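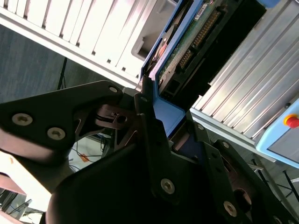
Visit to the Zisholm Drive Recovery Center

On Thursday, August 29, 2024, members of the Regional Equipment Reuse Network visited the Zisholm center, where retired servers and storage units are taken apart and their hard drives sorted for reuse or recycling. The group was received by site manager Carolina Barros and by Mervyn Whiteley of the records office.

The tour began in the receiving area. Each drive stays in its plastic tray until its serial number has been entered in the register. Ms. Barros explained that trays are kept as well, as many buyers ask for drive and tray together. Drives are then handled with the circuit board exposed for inspection. Staff look for bent or dirty connector pins and for damage to the board before any drive is passed to the wiping room.

The center holds space for 3,000 drives. Mr. Whiteley reported that 2,736 were in the register on the morning of the visit, of which more than 400 were awaiting a decision by their former owners. Drives that cannot be wiped are shredded at a separate site.

Members asked about labels. Adeel Jafri noted that small stickers on the boards are often hard to read, and the center confirmed that a magnifier is provided at every bench.

The Network thanks the center for its time. Written questions may be sent to Bushra Bangash, who will forward them to Zisholm. The next visit is planned for December.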